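Chapter 7
Storing Things at Home

In this chapter you will learn:

why storage is part of the design of a home and how it differs from furniture
the difference between active, reserve and long-term storage
how reach, weight and frequency of use decide where an item should go
how walls, doors and other upright surfaces can carry loads
how to carry out a household storage survey

Key terms: active storage, reserve storage, reach zone, point of first use, dead space, load rating, substrate, drop zone

7.1 Introduction

Every household owns more things than it uses at one time. A family of four in a three-bedroom house may have winter coats, school records, spare light bulbs, camping gear, tax papers, medicines, tools, bedding for guests and food for the next fortnight, all under one roof. Most of these items are doing nothing on any given day. They still have to be kept dry, kept safe and kept where someone can find them.

Storage is often treated as an afterthought. A house plan will show bedrooms, bathrooms and a kitchen in detail, and the cupboards are fitted into whatever space remains. The result is familiar to anyone who has rented. The linen cupboard is too shallow for a folded doona, the broom has no home, and the only deep cupboard is at the far end of the hall from the room where its contents are needed.

In this chapter we treat storage as a system. A storage system has three parts: the items, the places where they are kept and the people who use them. A change in any one of these affects the other two. When a child starts school, the household gains bags, hats, lunch boxes and library books, and it also gains a user who cannot reach a shelf at adult height. When a grandparent moves in, a low drawer that suited everyone before may now be hard to use.

7.2 Active, reserve and long-term storage

It is useful to sort household items into three groups according to how often they are handled.

Active storage holds items used every day or several times a week. Cutlery, toothbrushes, phone chargers, house keys and everyday shoes belong in this group. Active storage should be open or easy to open, and it should be close to the place where the item is used.

Reserve storage holds items used less often, or spare supplies of items used often. The second bottle of dishwashing liquid is in reserve, while the one beside the sink is active. Reserve storage can be higher, lower or further away, but it should be checked regularly. Households that lose track of their reserve stock tend to buy the same item again.

Long-term storage holds items handled once or twice a year, or kept for legal or personal reasons. Christmas decorations come out in December and go back for the rest of the year. Photographs, certificates and the papers for a house sale may stay in one box for decades. Protection from damp, heat and insects matters more here than ease of access.

The groups are not fixed. Heaters and fans change places with the seasons. In a colder region, snow shovels and salt are active for part of the year and long-term for the remainder. A good system allows for this exchange without the need to empty a whole cupboard.

7.3 Point of first use

The point of first use is the spot where an item is first needed when a task begins. A saucepan is first needed at the sink, where it is filled with water, even though it spends most of its working time on the stove. Placing saucepans between the sink and the stove saves steps in both directions.

The same idea applies outside the kitchen. Towels are first needed at the shower. Wrapping paper is first needed at a table large enough to spread it on. Bicycle pumps are first needed where the bicycle is parked.

Items that leave the house and come back raise a slightly different problem. They have a point of first use on the way out and a point of return on the way in, and for most people the two are within a few steps of the front or back door. An area set aside for them is called a drop zone. It may be a bench with a tray, a narrow shelf or a few hooks. A drop zone works best when each item can be put away with one hand, as the other hand is often holding shopping, a lead or a small child.

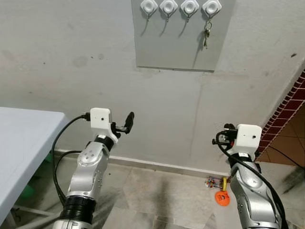

A drop zone should also be limited in size. Large flat surfaces near a door collect mail, parcels, gloves and loose change until the items they were meant for are buried. Many households do better with a small surface and some upright storage above it. Where keys are kept near an entrance, they should be out of sight of windows and out of reach of any mail slot.

7.4 Reach zones

The height at which an item is stored decides who can use it and how safely. For a standing adult, storage can be divided into three reach zones.

The easy zone runs from about hip height to eye height. A person can see into it and lift from it without bending or stretching. Most active storage should be here, along with anything breakable.

The low zone runs from the floor to hip height. It suits heavy items, which should never have to be lifted down from above the shoulder. Deep shelves in this zone are hard to see into, and drawers or pull-out baskets make better use of them.

The high zone is above eye height. It suits light items used now and then, such as spare pillows and empty suitcases. Anything that needs a step stool should be light enough to hold in one hand, leaving the other free for balance.

The zones must be measured again for each user. For a person using a wheelchair, the easy zone is lower and narrower, and clear floor space in front of the storage is as important as its height. For young children, the low zone is the easy zone. Medicines, cleaning products and sharp tools should be locked away in any home that children live in or visit.

7.5 Using walls and doors

In a small home the floor fills up first. Walls and the backs of doors are often left bare, and they can take a good deal of the load if the fixing suits the surface.

The material behind a fixing is called the substrate. Common substrates inside a home are plasterboard, solid plaster, timber, brick and tile. Each behaves differently. A screw driven into a timber stud will hold far more than the same screw driven into plasterboard between studs, where a hollow-wall anchor is needed. Brick and concrete call for a masonry bit and a plug.

Adhesive fixings avoid drilling and are widely used by tenants. They rely on full contact with a clean, smooth and dry surface. Textured paint, wallpaper and fresh paint all reduce their grip. The surface should be wiped, left to dry and pressed firmly for the time given in the instructions, and the hook should then be left without a load for the stated period. Bathrooms and kitchens are harder on adhesives than hallways and bedrooms.

The load rating is the greatest weight a fixing is designed to carry. It is printed on the packet and should be read together with the type of surface it applies to. Users often forget that the weight on a hook changes. A canvas bag may weigh very little when it is hung up empty and several kilograms when it is hung up full. A wet raincoat is heavier than a dry one.

Fixings in rented homes may need the landlord's permission. The rules differ between states and provinces, and students should look up those that apply where they live.

7.6 Case study: a two-bedroom unit in Coman

A household of two adults and one child rents a unit on the second floor of a building in Coman. The unit has a built-in wardrobe in each bedroom, a kitchen with overhead cupboards, and one hall cupboard that also houses the hot water system. The family said they were short of space and had priced a storage shed in nearby Rullow at $90 a month.

Before signing the lease on the shed, they carried out a survey of the hall cupboard. They listed 37 items. Many had not been handled in the past year, and several belonged in other rooms. The ironing board, which was used every week, stood behind a box of paint tins that was never opened.

The family gave away what they did not want and took the old paint to a council collection point. They moved bedding to the top of a wardrobe and hung the ironing board on the inside of the cupboard door, with the landlord's written consent. They decided not to rent the shed. The cupboard still fills up during school holidays, and they now go through it at the start of each term.

7.7 Carrying out a storage survey

A storage survey is a written record of what is kept in one place and how it is used. It should cover a single cupboard, shelf or drawer unit at a time.

Step 1. Measure the width, height and depth of the space in centimetres and draw a simple plan.
Step 2. Remove everything and list each item.
Step 3. Beside each item, write who uses it and when it was last used.
Step 4. Mark each item as active, reserve or long-term.
Step 5. Note any dead space, meaning space that cannot be reached or seen without moving something else.
Step 6. Suggest a new place for each item that is in the wrong zone.

Keep the survey sheet. You will need it for the design task at the end of the chapter, in which you will plan a storage unit for a user whose needs differ from your own.

Check your understanding

Explain the difference between active and reserve storage, using items from a laundry.
Choose one task done in your home each morning and name the point of first use for each item involved.
Describe how the easy zone would change for a user who is seated.
Find the load rating on the packet of any wall fixing and state which surfaces it applies to.

Section 7.8 looks at shelving in more detail, beginning with the effect of span and thickness on how far a shelf will bend.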